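最終更新:1月

耐久シリーズ「Gesside 600」 ギアボックス封印とグリッド降格の扱いについて

投稿者:kuroshio_r
今季の規則改定で、予選後にギアボックスの封印を破った場合の降格が明文化された。ただし第2戦のVamovarの件を見ると運用がはっきりしない。34号車は予選後に封印を切り、入力軸側のベアリングだけ交換して再封印した。ケースもギアセットも同一個体。裁定は降格。条文上は「ユニットの交換」が対象で、「構成部品の交換」は対象外と読めるのだが。

投稿者:tanso_fiber
条文の後段を読んだほうがいい。封印を切る作業は技術委員の立ち会いが条件で、立ち会いなしの開封は交換とみなす、とある。34号車は立ち会い申請の受理前に開けている。部品が何であったかは関係ない。

投稿者:kuroshio_r
申請自体は出ている。受理の時刻が遅れたのは事務局側の処理だと聞いた。チームに責任を負わせるのは筋が違う。

投稿者:Nyanda乗り
受理待ちの間は触るな、というのが規則の趣旨では。うちのクラスでも同じ運用で、夜の22時を過ぎて申請した組は翌朝まで待たされた。不便だが全車同条件。

投稿者:oil_temp_high
そもそもなぜ予選後にベアリングが駄目になったのか。テレメトリの公開分を見る限り、2速へのダウンシフトで入力軸の回転が跳ねている。あのコースは縁石の内側に段差があり、駆動輪が浮いて接地した瞬間に衝撃が入る。ケースの剛性が足りないと軸の平行度が狂って、当たりが片側に寄る。

投稿者:tanso_fiber
剛性の話なら、Lirata製ケースは昨年型から肉厚が変わっていないはず。変わったのはオイルの指定。低粘度に替えた車両で同じ症状が2件出ている。

投稿者:kuroshio_r
オイルが原因なら、なおさら構成部品の不具合として扱うべき案件になる。降格の根拠が弱い。

投稿者:Shahab Arabzadeh
横から失礼。昨季まで下位カテゴリーでギアボックスの組み付けを担当していた。封印とは別に、開封作業の場所の指定も確認したほうがよい。規則では「清浄な区画」としか書かれておらず、解釈はチームごとにかなり違う。ピットの奥に衝立を置くだけのところもあれば、専用の部屋を用意するところもある。

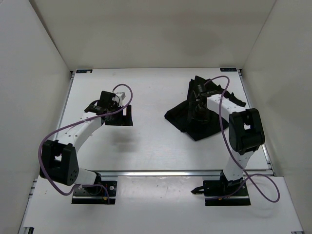
ベアリング交換で怖いのは異物の混入で、開封時間が長いほど危険は増える。自分がいたチームでは、ケースを開けてから仮閉じするまでの手順を紙に書き出し、工具も順番どおりに並べていた。作業区画は、左右と奥を白い無地の壁で囲み、天面も白く平らな台にしておくと、落ちた切り粉や小さなクリップが見つけやすい。台の擦り傷は避けられないが、薄い傷なら支障はない。技術委員が立ち会う意味は部品の照合だけにあるわけではなく、この区画の確認も含まれる。34号車が立ち会いなしで開けた以上、区画の状態を後から証明する手段がない。裁定は厳しいが妥当と考える。

投稿者:oil_temp_high
区画の件は盲点だった。条文のどこにあるか教えてほしい。

投稿者:Shahab Arabzadeh
車検の付則、封印の項の末尾。本則には載っていない。

投稿者:kuroshio_r
付則を確認した。確かに記載がある。ただし「望ましい」という表現で、義務ではない。これを降格の根拠に使うなら本則に上げるべき。

投稿者:tanso_fiber
裁定文は付則を引用していない。根拠は立ち会いの一点。

投稿者:Nyanda乗り
決勝の結果で言えば、34号車は降格しても最初の給油までにほぼ元の位置に戻っていた。600kmのレースでグリッド降格の実害は小さい。むしろ再封印後の慣らしができず、序盤に回転を抑えたほうが響いたと思う。

投稿者:kuroshio_r
順位の問題ではなく、規則の一貫性の問題。開幕戦では別の車両がデフの封印を切って罰金のみだった。

投稿者:oil_temp_high
デフは別の項目。封印の種類も違う。比較対象にするなら一昨年のクラッチハウジングの件のほうが近い。あれは立ち会いありで降格なし。

投稿者:tanso_fiber
つまり立ち会いの有無で線が引かれている。一貫しているのでは。

投稿者:kuroshio_r
前例はその1件しかない。受理の遅れを誰が負うのかは未整理のまま。事務局に質問状を出したので、回答が来たら貼る。

投稿者:Nyanda乗り
了解。オイルの件は別スレッドに分けてほしい。

関連スレッド
・低粘度ギアオイル指定と入力軸ベアリングの症状
・Lirata製ケース 分解整備の記録
・車検付則の読み方(封印・重量・燃料)
・第2戦 給油戦略と最終スティント
・Nyandaクラス 申請時刻の運用について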